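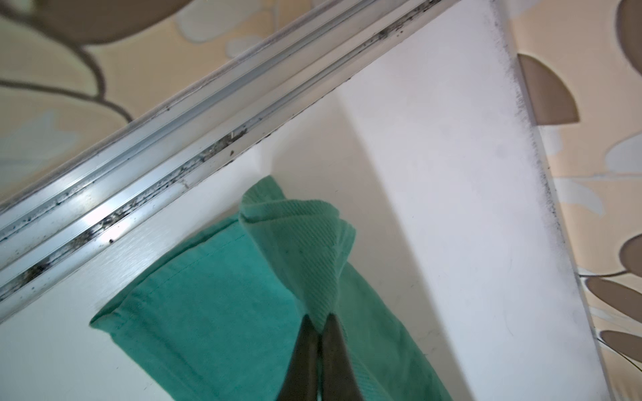

The Hem Issue: Mending Season Starts Early
8/31/20

If you only look at one part of a garment this month, make it the hem! We have been buried in hems since the start of summer, and I have come out the other side a complete convert. A hem will show you how a pair of work pants was built, how hard it has been worn, and whether it's worth an evening of your time to fix.

Our fall mending drive is officially open, and the first bins are already on the shelves in the Grurkwood workroom. Last year we took in 1,359 pieces between the start of the drive and the end of October, which was so far past what we had planned for that we ran out of hangers, then shelves, then floor. This year we have more shelves (the long ones along the window wall) and a much better idea of what we're doing with twill.

Twill is the star this time around. You know it even if you don't know the name: it's the weave with the fine slanted ribs running across it, the one used for chinos, chore coats, uniform pants and a whole lot of sturdy sleeves. Get a fold of it near a lamp and the ribs jump right out. I love this fabric. It takes a crease, it takes a patch, and it puts up with a beginner's stitching like almost nothing else.

It does have its habits, though. A twill leg that has been stitched a bit off grain will want to twist around toward the inside of the ankle, and if you press the hem without straightening the leg first you will lock that twist in for good. Lay the piece flat, smooth it from the knee down, and let the two layers of the opening settle where they want to. Then look at the side seams. If they don't line up, don't force them. Pin it as it lies and work from there.

Color is the other fun part. Teal and green twill can change so much between a flat stretch and a raised fold that you'd swear you had two different fabrics on the table. A fold can look gray and soft while the flat part next to it looks nearly turquoise. So please, please match your thread on the flat part of the cloth, near a window if you can, and lay a single strand across it. A whole spool always looks darker than the line of stitching you'll end up with. We went through 4 greens on one pair of pants in the spring before we figured that out, and the winner was the one we'd all called too bright.

For anybody sorting at home before drop-off, a few notes:

Check the inside of the hem as well as the outside. Open it with your fingers and look down between the layers. Lint and sand collect in there, and a quick turn inside out over the sink saves the workroom a lot of sweeping.

Pull gently at the corners where the hem meets the side seam. Thread goes there first. If it gives, put a safety pin through the spot so we can find it again.

Fold pants and sleeves flat with the openings all facing the same way. It makes a stack so much quicker to go through, and you can spot a frayed edge without unfolding a thing.

Leave the buttons on! Even the ugly ones. The button jar is getting low.

Now for the swap table, back by popular demand. We have 200 spools of all-purpose thread to give away in colors from cream to near black, with a very good run of greens. Bring a piece of your fabric along and hold it up against them for as long as you like. There are also two boxes of hem tape, plus a heap of offcuts in heavier twill that would make terrific knee patches. Take what you'll use this fall and leave the rest for the next person.

Our October sessions will be all hems, all month. We'll start with the plain double fold, the one with a raw edge tucked under and a single row of stitches running parallel to it, and go on to blind hems and letting down a hem that was taken up years ago. That last one is my favorite. Let down an old hem and you get a strip of cloth that has hardly seen daylight, often a good bit brighter than the rest, with the old crease still sitting across it. Some people hide that line with a row of topstitching. I leave mine showing, and I've had more compliments on those pants than on anything new in my closet.

Bring one garment you care about and one you don't. Practice on the second one first. Irons, pins and chalk are on the tables, and the good scissors are in the top drawer, for fabric only.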